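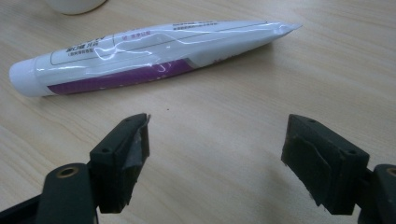 Tube day again. Started at 9 with the hand-held gripper and did 100 takes before lunch, picking the tube up off the table and setting it down again. It's already creased and half squeezed, so it bends a little differently each time I close on it. I try to come in slow and straight and keep my wrist level.

Ginevra Monti went through the morning's takes and threw out 4 where I moved too fast. Fair enough. She wants more with the cap pointing left, then a batch turned the other way.

The tape on the left pad is fraying. I'll replace both sides tomorrow so they match.

Total is 542 now. My thumb is sore. Donati called about the next set of objects and I said May.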